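Teleop vs. hand guiding for a drawer task – which one are you using?
Kernano Builders Forum > Manipulation > Teaching and demos
Posted by hharasym in February
14 replies | 3 shares

hharasym
I'm collecting demos for a put-away task. Small items on a table, a plastic drawer unit at the back, each item goes in a drawer and the drawer gets closed. I started by grabbing the arm and moving it by hand (gravity comp on) and switched to a leader arm after two days. The leader arm is slower for me but the recordings look cleaner. What is everyone else doing for this kind of thing?

uthai_o
Hand guiding, every time. With a leader arm I can't feel the drawer bind. With my hand on the wrist I know right away if I'm pulling crooked, and I correct it. For drawers that matters more than a clean recording.

hharasym
I get that, but my arm and half my body end up in the overhead view when I do it by hand. The policy never sees that at run time.

uthai_o
So mask it, or replay the joint trajectory and record the cameras on the replay. That's what we did at Wernwood. It doubles the time but you get both.

rtarigan
Replay only works if everything is put back exactly where it was. With foam props and a light drawer unit that slides when you tug it, good luck. I lost most of an afternoon to that.

We teleop with a Holten leader arm. Same kind of task as yours, views from the table and from the wrist: 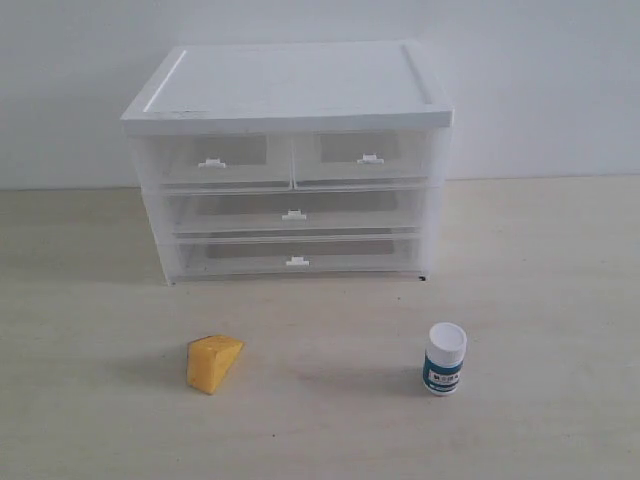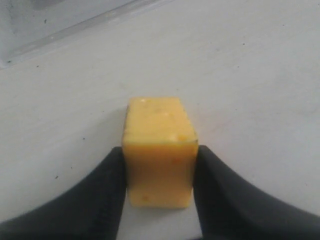
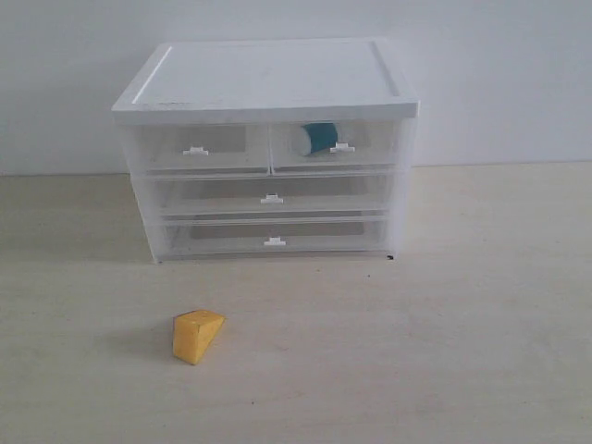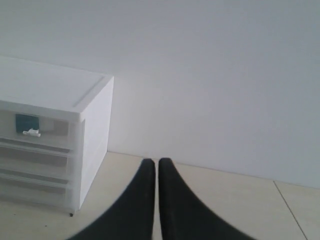 We have 418 demos so far and I want 800 before I train again. The part that took me longest to learn was the grasp. I used to drive the fingers straight down and squeeze, and the first policy copied that and knocked things over. Now I stop above the object, line up the gap, then go down. It adds a little time per demo and the operator has to be told to do it every time.

The other thing is pauses. If you stop to think in the middle of a demo, the policy learns to stop there too. Trim them or throw the demo out.

ykoyama
Disagree on throwing them out. Short pauses before contact are fine and I think they help. The long ones where somebody is hunting for the right viewing angle should go.

rtarigan
OK, fair. I cut anything where the arm sits still long enough that I notice it on playback. I don't have a better rule than that.

endang_goh
What are you looking at while you drive? The wrist view only, or the table itself? I did a batch from the wrist view alone and closing the drawer was miserable. I kept losing the handle.

rtarigan
The table itself for the reach, wrist view for the last bit. Purists will say the operator should only see what the policy sees. I tried it and got worse demos.

ykoyama
I'm one of those purists. If you need information the cameras don't have, the policy can't reproduce what you did. Add a camera instead.

uthai_o
Or put your hand on the arm – you're all making this hard.

hharasym
Thanks, this is useful. I'll stay with the leader arm and try the stop-above-then-down thing. Does anyone vary which drawer they use, or keep to one per object?

endang_goh
Vary it from the start. I kept to one drawer for the first batch and the policy went there no matter what I asked for. The Pelupessy scripts can shuffle the assignment for you and print it before each demo.

hharasym
Didn't know that. Downloading now.

14 replies | 3 shares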